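Setting up a design corner at home without spending a fortune

I've been doing posters, flyers and the odd wedding invite from home for years now, first at the kitchen table and then in the spare room, and I've picked up a few habits that make the whole thing easier (and cheaper!). A few people have asked, so I've finally written them down.

Start with the light. My desk used to face the window and every colour I picked looked different at lunchtime than it did at eight at night. I turned the desk side-on, put a daylight bulb in the lamp and stopped reprinting things. If your walls are a strong colour, tack a sheet of plain white card up behind where you look at your proofs. It takes two minutes and four pins.

Paper hates a damp room. Keep it flat, in the wrapper, and off the floor. I learned this in August when a ream of 380 sheets I'd been saving curled up like old toast. An under-bed tub with a lid does the job, and I throw in those little silica packets that come in shoe boxes.

For cutting, buy the mat before you buy the fancy knife. Snap the blade more often than you think you should, and stand up when you cut, it keeps your line straighter. My friend Denise Parsons puts a strip of masking tape along the back of her metal ruler so it won't skate, and I've copied her ever since.

Glue stick lids: a tiny smear of petroleum jelly round the thread and they'll never seize again. Same goes for ink bottles. Sticky residue on scissors comes off with a bit of eucalyptus oil on a rag, just wipe it dry before it goes near your good paper.

Hang your drafts up! I strung a length of curtain wire across the wall with bulldog clips and I leave a new layout there overnight. By breakfast the wonky spacing jumps right out at me. I also print a small black and white copy, and if I can't read the heading from the doorway it goes back for another go.
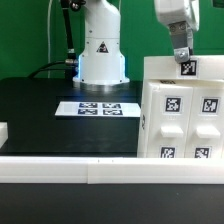

How do I stop my printed colours coming out darker than they look on screen?

Turn your screen brightness down first, as most of us have it up far too high. Then print a small test strip on the same paper you'll use for the job, let it dry, and look at it beside the screen in your normal working light. Brighten the file a touch and try again before you run the lot.

One more, for offcuts. I keep a shoebox for anything bigger than a playing card and use them for swatches, gift tags and testing pens. When the box is full, the scraggly ones go to the kids next door and I start again.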